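Two-arm bench cell: right arm stops short over the tray after I moved its mounting plate

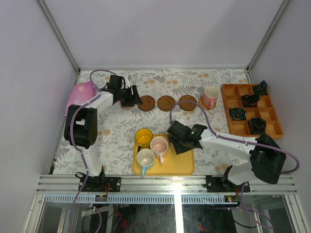

Filed under: Setup and Maintenance > Small arms > Calibration

Asked by flusero_owner_2, Wednesday, May 17, 2023
1796 views, 3 answers

I look after a Flusero two-arm cell, the white box kind with the rail across the front and a base plate at each end. It spends its days moving mugs from a yellow tray to a row of coasters at the back, a job I could do myself in the time it takes the controller to boot.

In April the right arm developed a wobble at the base. I took the plate off, cleaned the rail, put the plate back, tightened the screws and felt very pleased with myself. Ever since, the right gripper comes down in the wrong place. Over the tray it's a little short and a little to the right. At the far end of the coasters it's worse. The left arm, which I didn't touch, is fine and seems to know it.

What I've done so far:

Re-homed both arms. No change.

Re-ran the base offset wizard, which asks for the distance from the end of the rail to the edge of the plate. I get 254 mm. The old value in the file was also 254 mm, so either I put it back perfectly or I'm bad with a ruler.

Swapped the gripper fingers. I had a spare set and wanted to feel useful.

The gripper light is green and there are no faults in the log. Repeatability is good, it goes to the same wrong place every time. Is this the base, the elbow, or the software? I would like it not to be the elbow. Last time I had one open I ended up with a screw left over, and I still have it.

Controller is the stock one, firmware untouched. Tablecloth is the one with the ferns. I mention it only so that someone can tell me to take it off.

ANSWER 1
from jdrummond (accepted)
Score: 50

Take the tablecloth off. There, that's done.

It's the base, and you can put the elbow screw back in its drawer. An error that repeats and gets bigger with reach is an angle. Your plate is in the right place along the rail but it's turned a hair. The wizard only wants the one distance, so it'll take a crooked plate without a murmur.

The screw holes in those plates have play in them. If you tighten one side all the way down before you start the other, the plate swings as it seats. I've done it on three cells, and I knew better on two of them.

Here's how I'd go about it:

1. Park both arms, power off at the wall, and wait for the gripper light to go out.

2. Prop up the right arm. A stack of books will do. It sags when you loosen the base, and it will sag into the mugs if you've left them on the table.

3. Look at how the purple cable runs down past the rail. If it's tight anywhere between the arm and the underside, give it slack before you do anything else. A tight cable will pull the plate round while you're busy admiring your work.

4. Back every screw off half a turn. Don't remove them.

5. Hold a machinist's square against the front face of the rail and the side of the plate. Nudge until there's no light showing.

6. Snug the screws in a cross pattern, a bit at a time, and check the square again between passes. Then do the final tighten in the same order.

7. Power up, home, run the wizard again and type in whatever you measure, even if it's 254 a third time.

Then test at the two ends of the reach. Near edge of the tray first, farthest coaster second. If both are out by the same amount you've got a plain offset and can trim it in the file. If the far one is still worse, you're still crooked.

If you wipe the rail down again, go easy on the cleaner. Whatever drips goes through to the boards underneath, and the one by the right base sits about where you'd expect the drips to land.

Jean Drummond

Comment by flusero_owner_2: Square was out, visibly, once I owned a square. Near tray is now dead on. Far coaster is off by less than the rim, which I'm told is a tolerance. Accepting this one.

Comment by jdrummond: Less than the rim is still crooked. But it's your mug.

ANSWER 2
from brunner_bill
Score: 4

Could be the table and not the arm. We had a Voker cell with the same symptom and somebody had shoved the top over when they vacuumed. If your coasters and that wooden grid organizer are placed by eye, then all your targets are by eye too. I put pencil marks on the tabletop and line everything up to those. Won't work through a cloth.

Also check the screws again after a week. Ours loosened.

Comment by flusero_owner_2: The left arm hits its targets on the same table, so I don't think it slid. Will do the pencil marks when I lose the argument about the cloth.

ANSWER 3
from stancombe77
Score: -2

Just slow it down. I run mine at a quarter speed and never have problems. The manual says you can set the step delay up to 2000 and I leave it there.

Comment by jdrummond: It'll arrive at the wrong place later.

Comment by stancombe77: works for me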